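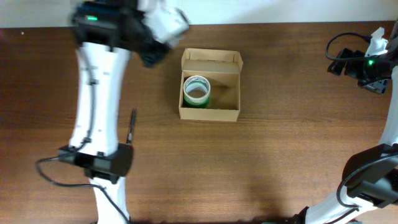

June 17, 2021

Board repair notes, the 9-foot longboard. Finally got the old fin box out this morning and wow, whoever glassed that thing in meant it to stay! Took me most of the morning with the router and then a chisel for the corners. There was soft foam behind the back screw, so I dug until I hit clean white stuff and left the board nose-down by the fan over lunch (I still don't trust it).

Checked the swell while I waited. Bristgate is flat and Imrie had knee-high mush with onshore wind, so no guilt about staying in. I did paddle the loaner at Kusilstead before breakfast, and the small fin felt way too loose on those fat little waves. I kept sliding out on every bottom turn, so I want the new box set a touch further back.

Mixed 100 grams of resin for the first pour, which was plenty. Sanded the deck ding with 100 grit too, then went over it with 500 wet until my fingers pruned. Still a low spot near the stringer. 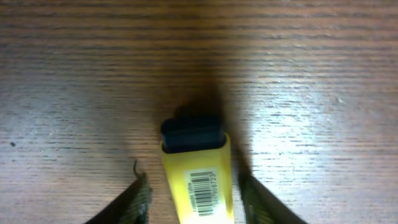 Beatrice Mrema reckons I'm moving the box too far, and that I should leave it where it was and just run a bigger fin, because a longboard that won't turn is no fun at Kusilstead either. Fair point. I've only tacked it in with tape, so I'll slide it halfway back to the old mark and pour tomorrow if the foam feels dry. Need more cloth, and a new sanding pad.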